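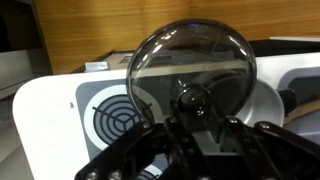

If you don't sell the treatment, how do you know it doesn't work, somebody wrote to us in January, and went on to say that a company with nothing to sell is usually a company with something to hide. We liked the letter enough to answer it on our About page.

Gruvport inspects houses for damp. We have done it for 17 years, first in Dokalness and now also across the river in Revden, and we have never sold a dehumidifier, a wall coating, a pump or a gallon of sealant. We sell a visit and a written report. You pay for the hours whether we find anything or not.

Does that make us honest? Not by itself. An inspector who is paid by the hour has a reason to be slow, and one who depends on word of mouth has a reason to tell people what they want to hear. We know this because we have caught ourselves at both. The way we deal with it is dull: the fee is fixed before we arrive, and the report gives the readings as well as our opinion, so another inspector can look at the same readings and disagree. A few have. One of them was right about a chimney on the Dokalness side, and we refunded the owner.

How we started

The company began in the back of a paint store, where people came in asking for mold-blocking paint. Most of them had already bought it once. Some had bought it three or four times and were now looking for a better brand. The paint was fine as paint. The walls were wet for some other reason, often a gutter or a bathroom fan that vented into the attic, and no brand was going to fix a gutter.

For the first few years we gave talks on this at the library and expected the message to spread. It didn't, much. People trust a product with a guarantee on the can more than they trust someone telling them to go outside and look up while it's raining. We gave up the talks and kept the inspections.

What we do

A visit takes most of a morning. We start outside with the roof edges, downspouts, grading and window wells, and we don't take out a meter until that's done. Meters are useful and they are also a very good way to frighten a customer. A pin meter pushed into old plaster can give a high number because of salts, with hardly any water there. We have seen sales estimates built on one reading like that, including one in Revden for $2,290 of injected barrier in a wall whose whole problem was a flower bed piled up against it. The owner moved the soil with a shovel. We went back the next spring and the readings had come down, though it had also been a dry spring, and we said so in the follow-up.

Each report ends with a list of things to try, cheapest first. We ask people to wait between one and the next. Most don't like that part.

What we don't do

We don't test air for mold spores. Customers ask for it more than anything else, and we are not convinced that a single air sample in a lived-in house tells you anything you can act on. If you can see mold or smell it, you have it. If your doctor wants a test, we'll give you the names of labs, and we take no fee from them.

We don't give a "healthy home" certificate. A local real estate office offered to pay for those in bulk. We would have had to say that a house was dry, full stop, and all we can ever say is how it was on the morning we were there.

We also don't publish star ratings. We had them on this site for a while, then noticed that we only ever asked happy customers to leave one.

Tekin

Readers of our older pages will remember Tekin, the monitoring service we tried out in 29 homes. Small sensors logged humidity in each room and customers could check it on their phones. The idea was ours and we were keen on it. What we got was a lot of worried calls at 6 a.m. about kitchens in which someone had boiled pasta the night before. After 7 months we shut it down. We still lend out loggers when a problem comes and goes – attics in winter, mainly – but they have no app and we read them ourselves.

Who comes to your house

One inspector, on staff, the same person who will write your report and pick up the phone when you have questions. We don't use contractors and we don't pay commission. Before you book, call two other companies and ask them what they sell. Then ask us the same thing, and check the answer against the invoice when it comes.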